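Color Table at Ruda – Gallery
Posted by Widad Nassar, 05/06/2025

Welcome to the small gallery of our color table. We use it for simple mixing work with colored water, and in June the younger groups of the Ruda study room will start with it too.

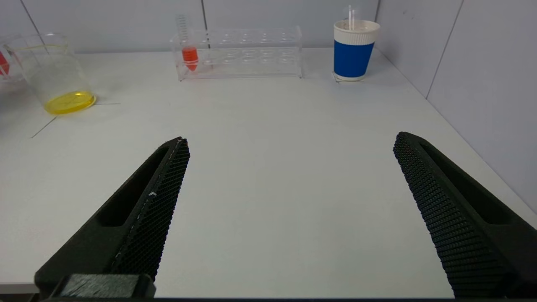 The table is 90 cm deep and stands against the wall, so everybody works from the same side. I asked for a white top because pale colors are difficult to judge on gray or on wood. Yellow is the hardest one for us – on our old brown desk it looked almost like weak tea.

Yellow in the beaker: only a shallow layer at the bottom. The glass is clear, so the color is easy to see against the white.

Red at the left side: it is in a transparent container too, next to the beaker and a little behind it.

The test tube rack: clear acrylic, with two rows of round places. Only one of them is in use, at the far left end.

Lines on the table: a thin dark line and a fainter one meet and make a corner.

If your group wants to use the table, please write to me one week before. Bring your own notebook and a pencil – pens are not so good near water. Cups and paper towels are in cabinet 89.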